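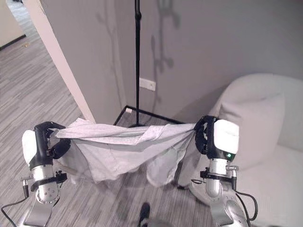 Cloth held up between both hands, left and right. Gray carpet, white armchair behind.

Venach Robotics Club — cloth folding project, photo page

Posted Feb 21, 2023

Finally getting this page up. Sorry it took so long, I kept saying "after the next session" and then there was another session. Mostly notes so far, plus one picture. More pictures when I get the rest off the club laptop (it's full again, please clear out your downloads).

Quick background for parents and new people. This is our entry for the Akel Challenge, household tasks division. Two arms, two hands, one piece of cloth. The job is to pick the cloth up, stretch it out, fold it in half, fold it again, put it down. Sounds like nothing. Took us most of the fall to get to where the stretch part was worth showing anyone.

About the picture up top

Stretch step, the one everybody asks about. Left hand has its fingers curled over one end, right hand is pinching the other. Wrinkles everywhere, and that bunched up twist along the top edge by the right hand is what the vision group has been fighting with all month. When the top edge is rolled like that the program has a hard time deciding where the edge is. Same with the bottom when it sags.

Green light on the right hand — for the new members, please learn the light chart before your first turn. It's taped inside the binder lid.

The cables: black ones, one looping out on the left arm, one running down the right. Keep an eye on both when you move the arms. If a loop starts getting tight, stop and call it out. Doesn't matter who's driving.

Where we are

Pickup — works from a flat start. From a pile, not so much.

Stretch — good enough to move on. Grip on the left is the better of the two, right side still slips when it only gets one layer of fabric.

First fold — Brarum team has a version running in the simulator. Has not been tried on the real arms yet, don't let anyone tell you diferent.

Second fold — not started.

Put down — we drop it. Working on it.

Practice log is up to 200 tries. Please keep writing down the bad ones too, with the reason. "Didn't work" is not a reason. "Right hand let go during the pull" is a reason. Thanks to everybody in the Brarum team who went back and fixed their old entries, I know that was a boring afternoon.

Who does what

Two teams this term, Brarum and Gajewski, same as the sign-up sheet. Brarum has motion, Gajewski has vision and the log. Dorota Szewczyk is our coach and has the final say on anything that touches the arms. Ask her first, then me. If you want to switch teams do it before spring break, after that the rosters go in to Akel and we're stuck with them.

Coming up

Next session we meet in room 709, not the usual place. Bring your own laptop and charger. Start time same as always.

Demo for families is still on, 9 minutes per team including questions, so cut your slides down. Gajewski I'm looking at you.

Finals are in July. Travel forms go home next month, we need them back signed or you can't ride with us.

Cloth — we could use more of it. Old pillowcases, thin towels, whatever, light colors are easiest for the vision people. No zippers or buttons. Drop them in the box by the door with your name on a peice of tape if you want them back.

More pictures next time. If you took any on your phone send them to me, full size please, not screenshots.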